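Newsletter > Winter > Craft Room

Artificial flowers: sorting starts this week

Sun 4 January
By Dénes Veres 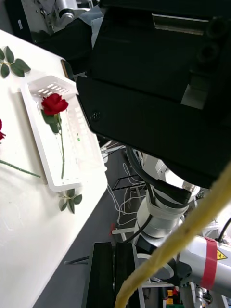

Photo: Denlow Hall newsletter

The craft room at Denlow Hall is going through its artificial flowers before the spring table decorations. Red roses are first. Whole stems go in the white plastic baskets with the slotted sides, and the leaf sprigs stay on the table until the blooms are done.

Please lay roses flat, one at a time, with all the heads at the same end. Last June they were pushed in upright and many of the petals were creased by the time we needed them. Creased petals can usually be eased back with a hair dryer on low.

Small green bits come off the stems when they are handled. Tip them out of the basket before it goes back on the shelf. Loose leaves in good shape can be kept for the napkin rings.

Sorting sessions run for two hours in the McIver Room, starting at 3 p.m. on Tuesdays. We have room for eight people at the tables. Bring small wire cutters if you own a pair, as the hall has only three. Floral tape is in the drawer marked Fedby.

We are still short of white and yellow flowers. If you have any at home that you no longer want, leave them in a bag at the front desk with your name on it. Faded ones are fine for the practice box.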